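A data card for the Trikia cable routing set, plus enough notes to get you training on it the same afternoon you download it. If you just want the loader, skip to **Getting started**. If you want to know why the left arm sometimes sits still for ages, read **Known oddities** first.

# Trikia: two-arm cable routing on aluminum frames

Trikia is a collection of demonstrations in which a person drives two robot arms by remote control to route a thin cable along a small aluminum frame. The person sits at a pair of leader arms, moves them by hand, and the follower arms at the table copy the motion. Every joint position, every gripper command and every camera stream gets saved along the way.

We picked cable routing for a simple reason: we love it. Cables bend, spring back, slide out of a grip and end up behind the thing you wanted them in front of. A policy that has only ever stacked blocks has a lot to learn from a cable, and so did we. The first week of driving was humbling, and then one day in August it clicked and the runs started looking smooth.

## What's in the release

| Item | Value |
|---|---|
| Demonstrations | 1936 |
| Held out for testing | 369 |
| Recovery runs (subset of training) | 115 |
| Task stages | 3 |
| Camera views per run | 3 (one overhead, two wrist) |
| Arms | 2 |
| Control | leader-follower, joint space |

The held-out runs are included in the total. So are the recovery runs, which all sit on the training side of the split.

Version 1 of this set was collected in Nandstead under the project name Koval, and you may still see `koval_` at the front of some older file names. The loader handles both prefixes. Please don't rename the files by hand, as the checksums are keyed to the names.

## The task

Each run is split into three stages. The stage label is stored per time step in `stage_id`.

1. **Pick.** One gripper takes hold of the cable near its free end.
2. **Lay.** The arms bring the cable to the frame and line it up with a rail. Drivers were free to choose which arm leads.
3. **Secure.** The cable goes where the tie is, and the arms work together until the cable is held against the rail.

A run counts as a success if the cable stays with the frame after both grippers let go and back away. The label is in `success`, set by the driver at the end of the run and then checked by a second person watching the overhead video. When the two disagreed, we kept the run and set `disputed` to true. Those runs are great material if you work on reward models!

Stage boundaries were marked with a foot pedal. People hit the pedal a bit late when things get tense, so treat the boundary as fuzzy. We smooth the labels over a short window in our own training code and it helps.

## How the driving works

The leader arms have the same joint layout as the followers, scaled down, with a trigger on each handle for the gripper. There's no force feedback. Drivers learn to read contact from the wrist views, and it's a real pleasure to watch somebody get good at it — you start to see tiny pauses just before contact, then a firm, confident push.

A few habits we taught every driver before they recorded anything:

- Look at the wrist view before closing a gripper, and at the overhead view before moving an arm a long way.
- Keep the other arm out of the way, but don't send it all the way home.
- If the cable slips, carry on and fix it. Don't stop the recording.
- Open the grippers fully at the end of the run.

The third habit gave us the recovery runs, and they might be our favorite part of the whole set. A driver drops the cable, goes back, finds it again and finishes. Adding those to training made a bigger difference in our own tests than any change we made to the network.

Drivers worked in short sessions with breaks. Each one has an anonymous `driver_id`, and styles differ a lot. One driver almost always leads with the right arm; another does nearly everything in slow, wide curves. If your model averages styles in an ugly way, try conditioning on `driver_id`.

## Data format

One folder per run:

```
run_<id>/
 meta.json
 state.parquet
 action.parquet
 overhead.mp4
 wrist_left.mp4
 wrist_right.mp4
```

`state.parquet` holds follower joint positions, joint velocities and gripper openings. `action.parquet` holds the leader positions at the same time steps, with no filtering. Both are indexed by `t`, in seconds from the start of the run. Video time stamps are on the same clock.

Fields in `meta.json`:

- `driver_id`: anonymous string
- `success`: true or false
- `disputed`: true or false
- `recovery`: true if the driver lost the cable and got it back
- `split`: `train` or `test`
- `frame_pose`: rough pose of the aluminum frame on the table at the start
- `notes`: free text, often empty

`frame_pose` was entered by eye from a printed grid and then the grid was taken away. Use it for sorting and plotting, but please don't use it as ground truth for pose estimation.

## Getting started

```
pip install vornden
vornden fetch trikia --split train
vornden check trikia
```

Vornden is our small loading library. It reads the folders above and gives you aligned windows of images, states and actions:

```python
from vornden import Trikia

ds = Trikia("data/trikia", split="train", window=16)
sample = ds[0]
print(sample["wrist_left"].shape, sample["action"].shape)
```

Pass `only_recovery=True` to get just the recovery runs. Pass `stages=[3]` if you only care about the securing stage, where most of the two-arm teamwork happens.

Decoding three videos at once can be slow on a laptop. `vornden cache` will unpack the images to disk, at the cost of a lot of space.

## Sample views

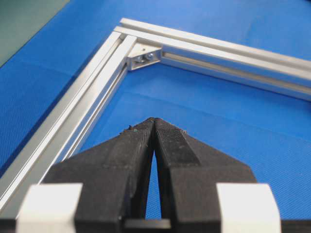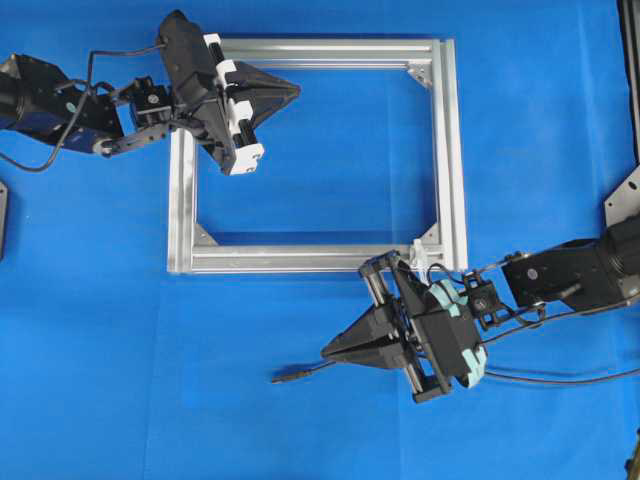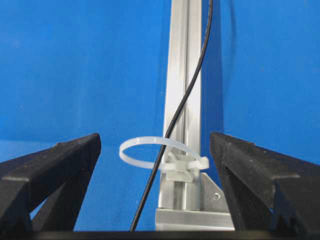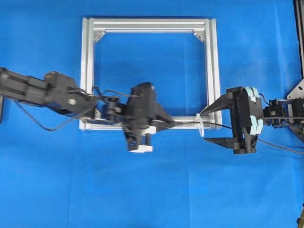 *Wrist and overhead views of the blue work area, with the aluminum frame or part of it in each.*

## Known oddities

- In some runs the left arm holds still for a long stretch while the right arm sorts out the cable. This is real behavior and we left it in. If your policy learns to freeze, drop windows where both arms are below a small speed threshold.
- Fast arm moves blur in the overhead video.
- The cloth on the table gets pushed around during a session. Folds move from run to run.
- Gripper opening has a small offset that differs between left and right. `vornden` corrects it by default; set `raw=True` to turn that off.
- The frame can shift if an arm leans on it. We kept those runs too.

## What it's good for, and what it isn't

Imitation learning on two arms is the main use. We've also had fun with stage prediction and with guessing success from the wrist views alone — it works better than we expected. One kind of frame on one table is a narrow world, though, so please don't read a high score on the test split as proof that a policy can wire up a cabinet. There are no force or touch readings anywhere in the set.

## License and contact

Data is released under CC BY 4.0, and the loader under MIT. If you use Trikia in a paper, cite the repository and say which version you used.

Bug reports go in the issue tracker. Include the run id and the output of `vornden check`. We'd also love to see rollouts from your own arms, including the ones where the cable wins.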